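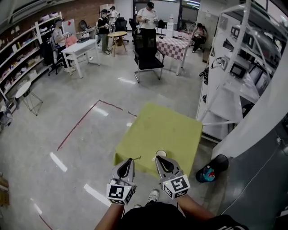
Notebook, room side, table and shelving, 9/25/26

Written by Ľubomír Bartoš. Please add your remarks under mine and do not write over them.

I spent the morning on the room and the afternoon on the low table. I write down both, as in June I trusted my memory and afterwards I had to measure everything again.

1. The cloth

The yellow-green cloth stays on the low table for now. It hangs over at the front and on the left, and the top has faint stains and some creases which I cannot get flat by hand. I tried to pull it tight from the back side. It became better for a few minutes and then the creases returned in nearly the same places, so I think the folds are from the package and they need an iron. We have no iron. Pretow sells a heavier cloth in a similar color, and I asked them for a price for a piece 51 inches wide. With this width it would hang the same on all sides and we could fix it with clips below the edge. No answer yet.

The stains I leave. I rubbed one with a damp paper towel and it became larger, so please do not try the others.

2. Paper cups

The small white cups are good for the table exercise but they are very light. If the cloth moves, the cup moves also, and near the front edge it can fall down. I tried three ways:

Cup alone. It slides with the cloth and falls when the cloth is pulled quickly.
Cup with a coin inside. Better, but the coin makes noise and someone will take it.
Cup with 8 grams of dry rice. Stands well. The rice comes out if the cup is tipped, and then it is on the floor and in the shoes.

For tomorrow I will use the rice, but closed in a small piece of plastic film. Weight to be checked again, the kitchen scale is not so exact under ten grams. The Nishimura cups have a thicker rim and keep their form longer when they are squeezed from the side. The cheap ones get a fold after a few times, and after that they always give way at this fold. I started to put the folded ones in a separate bag so that we do not mix them again with the good ones.

3. Floor lines

The dark red tape on the floor is still good in the long diagonal part. I went along it slowly with a cloth and a bucket. The floor is glossy and the ceiling lights reflect in it very strongly, so from some positions the thin line is hard to follow and one must bend to the side to find it again. I would like wider tape. Wenero has it in a width of 2 inches, in the same dark red, but I do not know if it leaves glue when it is removed. I will put a short piece behind the shelving for one week and look.

Rule which we agreed and which I repeat: the area inside the line is kept free. Bags and shoes go to the bottom level of the shelving or at the wall. I know it is not comfortable for people who change shoes here, but the bottom level has space now.

4. White shelving at the left wall

This took most of the morning. All levels are full and the small things lie between the boxes, so when one box is taken out, three other things come with it. My plan, from the bottom:

Bottom level: shoes, bags, heavy cartons.
Next levels: closed boxes with a label on the short side, so that it can be read while standing.
Level at the height of the eyes: cups, tape, cloths, scissors, everything which we need daily.
Top: light and empty packages only.

I have finished 33 labels. They are written by hand with the thick marker, since the label printer makes the letters too small. If you cannot read my sevens, ask me and I will write them new.

The small round table with thin legs stands in front of the shelving and must be moved each time when somebody wants the lower boxes. I would keep it, it is useful to put down a box and look inside. But it should not become one more shelf.
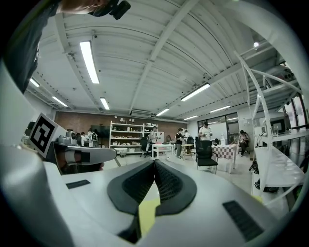 5. Lights

Under the corrugated ceiling we have long and short fluorescent lights together, and the light on the tables is not even. I noted how the low table looks to my eye with different switches. With everything on, the cloth looks more yellow and the white cup has almost no shadow. With the rear row off, the cup gets a soft shadow to one side and it is easier to judge how far it stands from the edge. I prefer the second way, but Dota asked for all lights on during the whole day, so it is the same in all their sessions. I will follow this and only write it here that I find it too bright.

Near the windows at the rear the daylight changes the color also. A curtain would help. I did not ask anyone for a curtain yet.

6. Open points

Ask Pretow again for the cloth price, and if they can send a sample.
Film for the rice, then weigh all cups again.
Wide tape test behind the shelving.
Finish the labels for the upper levels, a ladder is needed.
Find a fixed place for the bucket. Today I carried it around the whole room and in the end left it beside the sink.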